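The Long Middle Innings in Pirnden

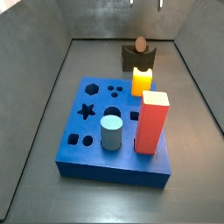
By the sixth inning on a Tuesday night, the lights at Shawky Field have been on for a while and the starting pitcher is usually done. What happens next has decided most of Pirnden's season. The club plays in a small independent baseball league, carries a short roster, and has asked its relief pitchers to get more outs than any other team in the division.

It did not begin as a plan. Two starters went down with sore elbows in the spring, and a third was signed away by a club in a better league. The manager had 5 relievers he trusted and a schedule that would not wait. He began pulling his starters after four innings and splitting up the rest of the game.

The results were uneven. Pirnden lost a home series to Brina in which the bullpen gave up a lead every night. The last of those games ended on a bases-loaded walk, and part of the crowd was already in the parking lot. The next week the same pitchers held Stakance scoreless over the final 5 innings of a road game and won it on a sacrifice fly.

Relievers at this level don't live the way they do in the majors. Most have jobs in the off-season. On travel days they ride the same bus as everyone else, and the bullpen at Shawky Field is a bench along the left-field line with a chain-link fence behind it. When a foul ball comes their way, somebody has to jump up and protect the man who is warming.

The phone to the dugout stopped working last year and was never replaced. The pitching coach steps out and touches his left arm or his right arm. If he wants both a lefty and a righty up, he touches his cap first. Visiting teams figured this out long ago, but there isn't much they can do with the information.

What the coaching staff changed was the warmup. Under the old routine a reliever might get up in the fifth, sit down, get up again in the seventh and never enter the game. Those throws add up over a summer. Now a pitcher who gets up twice and doesn't go in is counted as having worked, and he gets the next day off. It leaves the bench thin some nights – the backup catcher has pitched 2 times in blowouts – but arms have held up better than they did a year ago.

The closer's job has mostly disappeared. The hardest thrower on the staff comes in when the heart of the order is due, whether it's the sixth inning or the ninth. He was not happy about it in March, when he had saves on his mind and a contract to think about. Scouts, he was told, would be watching his fastball either way.

Some of the regulars behind home plate don't care for it. They like to see a starter work out of his own trouble, and the pitching changes make for long games. The concession stand now stays open through the eighth.

Pirnden goes into the last stretch 4 games behind Brina, with one more series against them at home. One of the injured starters is throwing off a mound again and may be ready for it. The manager says he'll get four innings, same as the others.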